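# ¿Qué es un disco de debut?

Cuando un cantante o un grupo publica su primer disco completo, decimos que es su **debut**. La palabra viene del francés y significa «comienzo». Un músico puede hacer muchos discos en su vida, pero debut tiene solamente uno.

## ¿Cómo se hace?

Vamos a conocer a Ronja Eide, una cantante que vive en Drovville. Ronja escribía canciones en un cuaderno desde que era pequeña. Primero las cantó en casa, después en la fiesta de su escuela, y un día una compañía de discos, que se llama Grunine, le propuso grabarlas.

Para grabar se va a un estudio. Es una habitación muy silenciosa, con paredes blandas que se comen el eco. Allí trabajan varias personas:

- **La cantante**, que repite cada canción muchas veces.
- **Los músicos**, que tocan la guitarra, la batería o el piano.
- **El productor**, que escucha todo y decide con la cantante cómo va a sonar. En el disco de Ronja fue Ottar Vik.
- **La técnica de sonido**, que cuida los micrófonos y guarda las grabaciones. Se llama Maj-Britt Fjeld.

Ronja grabó 15 canciones, pero en el disco entraron menos. Las otras se quedaron guardadas. Esto es muy normal, y a veces esas canciones salen años más tarde.

## ¿Por qué se celebra su cumpleaños?

El debut de Ronja se llama *Brinorley* y salió en septiembre. Cada año, en ese mes, ella escribe un mensaje para sus seguidores y da las gracias a las personas que la ayudaron. La última vez recibió 1128 respuestas. Una era de Wenche Magnusson, su primera profesora de música, y Ronja la leyó en voz alta en un concierto.
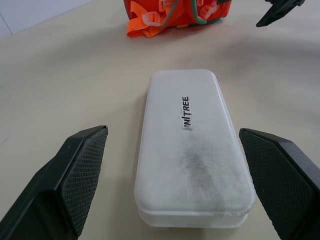 También las compañías celebran los aniversarios. Pueden vender el disco otra vez, con una portada nueva o con las canciones guardadas. Esto se llama **reedición**. De *Brinorley* se hicieron 2000 copias en vinilo, que es el disco grande y redondo que se escucha con una aguja.

## Palabras para recordar

**Sencillo:** una canción que se publica sola, muchas veces antes del disco.

**Portada:** el dibujo o la foto que va delante.

**Gira:** un viaje con conciertos en varias ciudades.

## Para hacer en casa

Pregunta a una persona mayor de tu familia cuál fue el primer disco que tuvo. Escuchad juntos una canción y dibuja para ella una portada nueva.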